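From: Aurora Amaral
To: teleop-teaching list
Subject: Re: [teleop-teaching] how many demos before it stops flailing?

Ekrem Akgül wrote:
> We're at 24 demos on the cube task and the policy still hovers
> over the square and gives up. Do we just need more, or are we
> driving the arm badly? Salvador says more.

Hi Ekrem, hi all,

Salvador is half right! We went to 200 on the Trollard table and it helped, but what helped more was moving the cubes to new spots between runs. Ours are red, yellow and green, and the square is a black outline flat on the table.

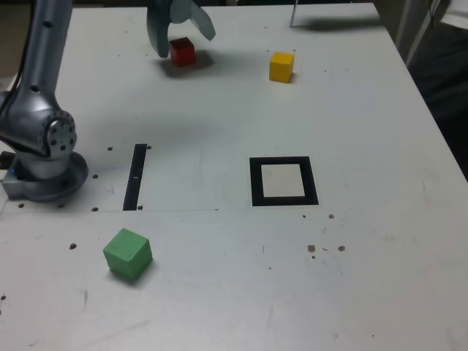 The other big thing was slowing down at the grasp. I used to swoop in — fun to drive, terrible to learn from. Now I stop above the cube, open wide, and come down in one steady move. Belmiro threw out every run where he'd nudged a cube by accident, and the next policy was so much calmer.

Do you have a wrist view? We added one to the Kaimal recordings and I love it for lining up the fingers, even when they block part of the table.

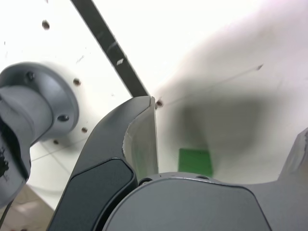 Close view of the gripper, with green between the fingers

Try 5 start spots per cube before you record anything else, and please post what happens. I really want to know!

Aurora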